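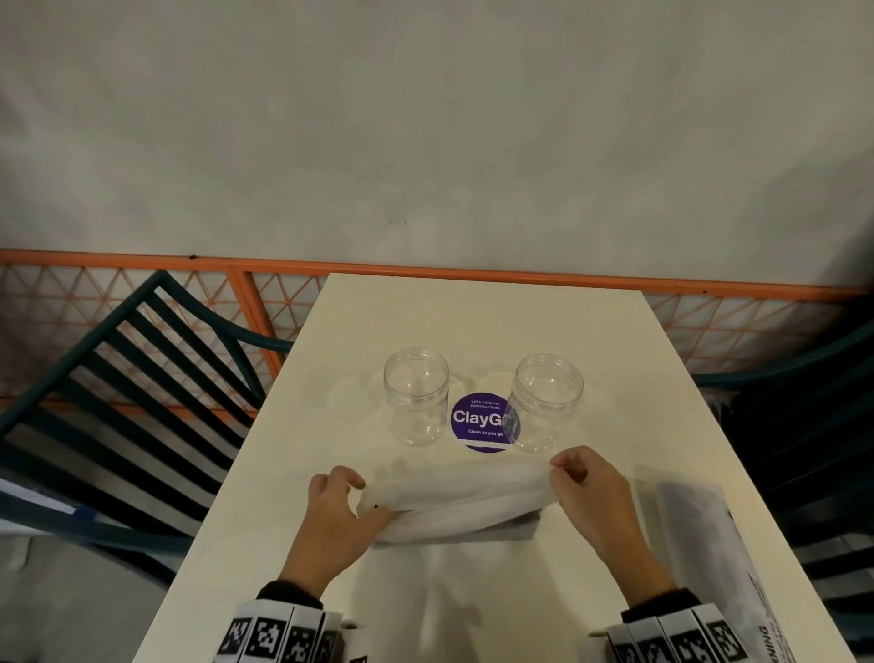
Cloth, two jars, and a fiducial band on each wrist: the table we use for the cloth test.

How to compare two grippers on cloth and clear jars without fooling yourself

Updated Sep 8, 2025

I get asked a lot how I decide which gripper goes on which arm, and my answer used to be a shrug and "the one that's already bolted on." Then we had two candidates on the bench at the same time, the Nosivow two-finger and the softer Okden one, and I had to come up with something a bit more grown up. So this is the routine I use now. It takes an afternoon if your mounts fit. Mine didn't, so give yourself longer!

Start with your own hands

I do every task by hand first, wearing the wrist bands, and record it from a head camera. You want the hand recording to tell you where the wrists go, so you can ask each gripper to do the same thing from the same side. I skipped this for years and ended up testing whatever path was easiest for the arm, and of course both grippers looked great.

Wear the bands snug, over your sleeves if that stops them from sliding. Hold each wrist up to the camera and turn it slowly. If the tracker drops out halfway through the turn, move the band or fix your lights before you go any further. Glare off a white tabletop is usually what gets me.

Pick objects that are annoying

Clear plastic jars are perfect for this. Depth cameras hate them, and the threaded rim gives a fingertip something awkward to land on. Take the lids off. Add a flat round sticker between them and a cloth in front, and you've got a rigid thing, a thin thing and a floppy thing all within reach of one another.

For the cloth, hold an end in each hand and twist it into a loose roll. Notice what your hands do. In my recording the left one is a curled grip and the right one is a pinch, and I hadn't planned that at all. It meant I had to try both kinds of grip on each gripper, which doubled my list (sorry, me).

Run the trials

Mount gripper one, calibrate the camera to the arm, and do 60 attempts split evenly over 4 tasks:

Pick up a jar by the neck.
Pick up a jar by the body.
Lift the near edge of the cloth.
Hold one end of the cloth while a person twists the other.

Then swap grippers and do it all again with the same lighting and the same starting spots. I mark those spots with pencil. Recalibrate after the swap, even if you used the same mount. I once didn't, and threw away a whole morning in July.

Keep the grip force at one setting per task. Nanna Kragh, who wrote our controller scripts at Bisbridge, made me put the force value in the file name, and it has saved me more than once.

What I log

Grasped or missed, slipped or held, and how long it took. I also write a few words whenever something looks odd, like "rim caught" or "cloth bunched." Those notes are the part I reread most.

My results, for what they're worth

The Okden won on the cloth edge by a mile -- the soft pads sort of drag the fabric up into a fold, and then it's easy. The Nosivow was better on the jar neck and needed about 23 minutes less for the full set. On the jar body I couldn't separate them. I also tried an old Mogensen suction cup for fun and it was hopeless on the cloth, though pretty handy for flat things.

If you want to copy my log sheet, make one row per attempt and leave the notes column wide. File your hand recordings in the same folder as the arm runs, with matching task names, or you'll be hunting for them later.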